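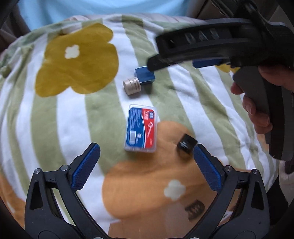
kvido_g
Orçamento pra segunda estação de recolha, preciso de fechar até domingo. Tenho 1.418 euros aprovados e mais nada até outubro. A tarefa é objetos pequenos em cima de tecido mole: caixa do fio dental, a caixinha azul, o cilindro creme, o cubo preto, tudo pousado na manta de riscas verdes com flores. A Distico pede 600 por cada pinça de mão, duas já são 1.200. Sobram trocos pra almofadas. Compro o par ou uma só e alugo a outra?

radwa.mansour
Par. Sempre par. Alugar sai caro ao segundo mês, já fiz essa conta na Cosham e arrependi-me

ehab_nasr
Discordo. Uma só e o resto em consumíveis. As almofadas azuis com estrias gastam-se, e tu com tecido felpudo vais apanhar pêlo nas ranhuras todas as semanas. Quanto custa o jogo de almofadas na Distico?

kvido_g
257 o kit de oito. Par + kit = passa do orçamento. É esse o problema

ehab_nasr
pois. então uma pinça e dois kits, ainda te sobra

radwa.mansour
E faz o quê com uma mão?? Segurar a manta e pegar na caixa ao mesmo tempo não dá. O plástico transparente deitado em tecido mole foge, é preciso apoio do outro lado

ehab_nasr
Foge se a almofada estiver gasta, que é o que eu estou a dizer

iman_b
Vejam a Lencho, vende almofadas avulso. Nós comprámos quatro no ano passado, encaixe igual, só tive de limar um canto. Não me lembro do preço, desculpa, mas foi bem menos que o kit

kvido_g
avulso resolvia. Perdem garantia as pinças?

iman_b
Ninguém me perguntou nada na assistencia. Mas pergunta por escrito antes

loubna_chraibi
Atenção aos portes, ninguém falou disso. E IVA, os 600 são com ou sem? No projeto Stargate orçámentámos sem e faltaram quase 300 no fim. Pedir fatura proforma SEMPRE

kvido_g
...sem IVA. bolas

radwa.mansour
então o par já não cabe, pronto

ehab_nasr
👍 uma pinça + almofadas Lencho, e o segundo pedido em outubro

radwa.mansour
Continuo a achar asneira. Se puderes esperar espera e compra as duas juntas, os 1.418 transitam ou perdes?

kvido_g
Vou ver se transitam. Já mandei mail à Distico a pedir proforma pras duas opçoes, ponho cá os valores quando responderem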